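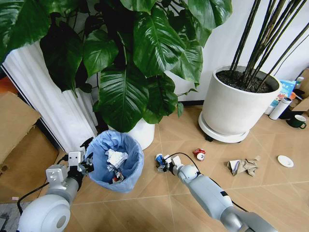
Setting Up at Home > Part 2: Finding a spot and getting online

Okay, you've got your Stillow speaker out of its wrapping, so let's get it talking to your Wi-Fi. I've set up more of these than I can remember (my whole family has one now, and guess who gets the call every Sunday) and it goes pretty fast once you know which button does what.

1. Pick a spot near an outlet. A shelf at ear height is my favorite. The floor works too, but the bass gets boomy, and big leafy houseplants right in front of it will soak up some of the high notes.

2. Leave a hand's width of space behind the speaker.

3. Push the power cord in until it clicks. It's a stiff little plug, so lean on it!

4. Hold the top button for 4 seconds. The ring goes white and starts to pulse.

5. Open the app, tap Add Speaker and choose the name that ends in 2708. Type your Wi-Fi password and wait for the chime.

Note: No chime after two minutes? Unplug it, count to ten and go back to step 3. My friend Keerthana had to do this twice, and then it turned out she'd been typing her old password the whole time.

Note: If your router shows two networks, start with the slower one (usually the one with 2.4 in the name). You can switch later under Settings > Network.

Caution: Don't water plants above the speaker or set a drink on top of it. The vents are up there and they go straight down to the circuit board.

Caution: Keep the cord out from under rugs and chair legs.

6. Play something you know really well, walk around the room, then nudge the speaker a few inches and listen again. I always end up moving mine farther from the corner than I'd planned.

Got a second speaker? Skip ahead to Part 3, Pairing for Stereo.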